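Print this page | E-mail this page
14 shares | 3 comments

Sorting and Storing Building Blocks: Frequently Asked Questions

Last updated May 5, 2020

These answers cover the storage of plastic building blocks in divided bins, as used in the Zorkside play and craft rooms. Questions on shelving and labels are on a separate page.

How many compartments should a bin have?

Three is the usual number for a small set. A bin with more than six compartments takes longer to fill correctly, and the individual spaces become too narrow for an adult hand. If a set has more than three colors, use a second bin.

Should blocks be sorted by color or by shape?

By color, for sets under 600 pieces. Color can be judged at a glance from any side of the table; shape often requires turning the block over. Larger sets are sorted by color first and by length second. Studded blocks and plain blocks of the same color stay together at the first stage.

Does the color of the bin matter?

To some extent. Blocks that match the bin are easily missed when it is emptied. A blue bin works well for white, green and red blocks and poorly for blue ones. The Lorkex divided bin is sold in blue and gray. The gray version is the better choice for mixed sets with a lot of blue in them.

Are fixed or removable dividers better?

Fixed dividers stay upright when a block is pushed against them. Removable dividers allow the widths to be changed, but small pieces work their way under the lower edge. Check the gap before buying — anything wider than a thin plate will let pieces through.

How full should each compartment be?

No more than two thirds. Above that level blocks ride over the dividers when the bin is carried. During sorting, a single layer is preferable, so that every piece can be seen without digging. Transfer to a deeper box when the layer is complete.

Where should the bin stand during sorting?

Toward the back of the table, with clear space in front. Unsorted blocks go in the clear space. Placing the bin at the front edge means reaching over it for every piece, and sleeves catch on the dividers. The bin does not have to be square to the table.

What kind of tabletop is suitable?

A flat, pale surface with a matte finish. Fine speckling is acceptable and hides scratches, although small cream or white pieces are harder to find on it. A raised edge at the back and sides stops pieces from rolling off. Avoid cloth covers. Blocks tip over on them and the smaller ones end up in the folds.

The white blocks in our set are not all the same white. Should they be separated?

No. Older white blocks tend to yellow with exposure to sunlight, and a set bought in stages will contain several shades. Keep white and cream in one compartment. The same applies to light and dark greens unless the building instructions distinguish between them.

How are the blocks cleaned?

Lukewarm water and a small amount of dish soap. Rinse, then dry on a towel with the studs facing down. Do not use a dishwasher or a hair dryer. Wipe the bin with a damp cloth and let the corners dry fully before refilling. The Nundberg room changed from monthly to biweekly cleaning in April.

What should be done with damaged blocks?

Remove them. A block with a cracked wall will not grip and can pinch skin. Minor tooth marks are not a reason to discard a block if the edges are smooth.

Are replacement parts available?

Yes. Quote part 2887 for the three-compartment bin and part 3185 for the lid. Lids do not fit bins made with removable dividers. Single blocks are not supplied — the smallest refill pack holds 109 pieces in assorted colors.

3 comments | E-mail this page | Print this page
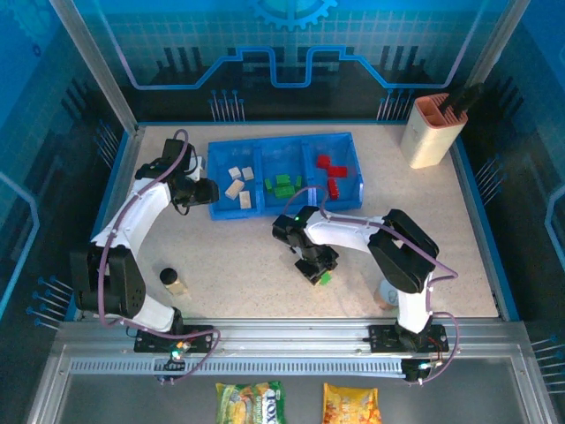 Photo: Tamošiūnaitė / Zorkside. Divided bin with white, green and red blocks, sorted by color.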